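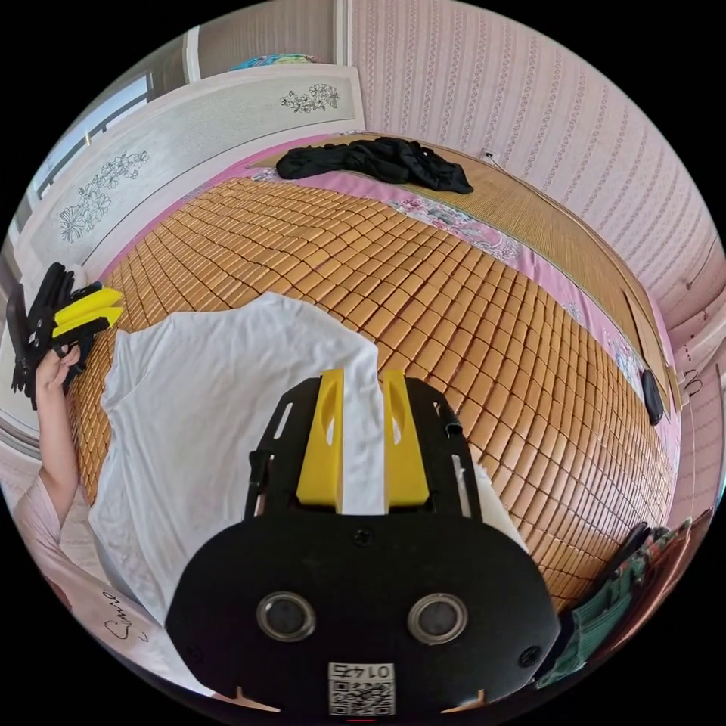 Hajnalka Medve read 109 books last year. She knows the number because she writes every title in a ruled notebook, along with the date she finished it and a single line about whether she would lend it to her sister.

Medve has run the reading blog Zolley for nine years, mostly from her kitchen table. She posts twice a week, on novels more than anything, with a few memoirs when the library gets them in. We spoke by phone in March, shortly after she put up her yearly reading post.

She had set herself a goal of 100 books. "I passed it before Thanksgiving and then I slowed right down," she said. "I read one very long book about a shipping family and didn't care how long it took. I was tired of picking short ones to keep the count up."

That is something she wants to change. For most of last spring, she said, she was choosing by thickness. "I'd stand at the shelf and turn to the last page. If it said 248, fine, that came home with me. If it said 600, it went back. I missed some good books that way."

This year there is no goal. She still keeps the notebook.

Her favorite of the year was Usten, a quiet novel by Yamuna Naidu set in a town where the only hotel is closing. Medve read it in two sittings and then again in the fall. "Not much happens. A woman counts the linens and argues with her brother. I thought about that brother for weeks."

She was less happy with The Fastano Letters, which several of her readers had pushed her to try. "I gave it half the book. The letters all sound like the same person wrote them, and there are supposed to be four people." Her review said so, and it got more comments than anything else she posted that winter. Most of them disagreed with her. She left them all up.

Medve does not take paid reviews. She accepts advance copies from 2 publishers and marks those posts at the top. The rest come from the library or from Gulyás, a used bookstore a short drive from her house, where Etelka Szabó and her daughter Ildikó set aside paperbacks for her in a box under the register.

"Ildikó is better at guessing than Etelka," Medve said. "Etelka gives me what she likes – a lot of sea captains."

Asked when she reads, she said early, before work, and then on the bus. She tried audiobooks for a month and kept losing her place. She doesn't finish everything she starts, and unfinished books don't go in the notebook.

She has also begun a read-along with Hường Âu, another blogger, whom she has never met in person. They pick one older book a month and post on the same morning without comparing notes first. The first was a boarding school mystery that Âu loved and Medve found slow.

"She's picking the next one," Medve said. "I've already got it from the library. It's 500 pages."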